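Chapter 9

Heat and Where It Goes

I burnt my tongue on a cup of tea in November, in a tin shed outside Murkirow, and I've been grateful for it ever since. The tea was in an enamel mug. My mate Uthai Ratanaporn had his in a thick pottery one, poured from the same pot at the same minute, and he was sipping away quite happily while I was hopping about looking for the tap.

Same tea, same shed, two very different mouthfuls. Why?

If you said "metal gets hotter than pottery", you're in good company, because most of my first-year students say it too. Leave both mugs on the bench overnight and measure them in the morning, though, and the thermometer gives you the same number for each. The enamel one still feels colder in your hand. What you're feeling is how fast heat moves between the mug and you, and that's a separate matter from how hot the mug is. We'll spend most of this chapter pulling those two ideas apart, and I promise it gets easier after the second go (it took me three).

Heat has a few ways of getting about. It can travel through a solid, passed along from one jiggling particle to the next. It can be carried by something that flows, like the warm air that collects up near your ceiling all winter while your feet freeze. And it can cross empty space with no help at all, or we'd have no sunshine. Physicists call these conduction, convection and radiation, and you'll meet each of them in its own section.

Before the sums, have a go at this at home. Get a metal spoon, a wooden spoon and a plastic one, and stick a dab of cold butter at the same height on each handle. Stand them in a jug of hot tap water and watch the butter. Write down your guess first - in pen, so you can't fudge it later. Keep the results, as we'll use them in section 2.

You'll also want to start noticing joins. Two solid surfaces that look flat are really covered in tiny hills and valleys, so when you press them together they only touch at the hilltops. The gaps fill with air, and air is a hopeless conductor. That's why a warped frying pan cooks so badly on a flat hotplate, and why people smear a thin layer of paste between a computer's processor and the metal block that cools it. The paste isn't as good a conductor as the metal, but it's miles better than air.

So hang on to three questions as you read. How hot is it? How fast is the heat moving? And what's in the way?

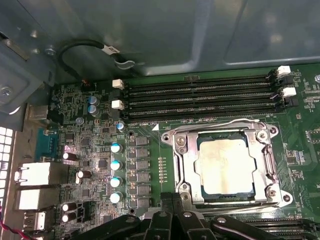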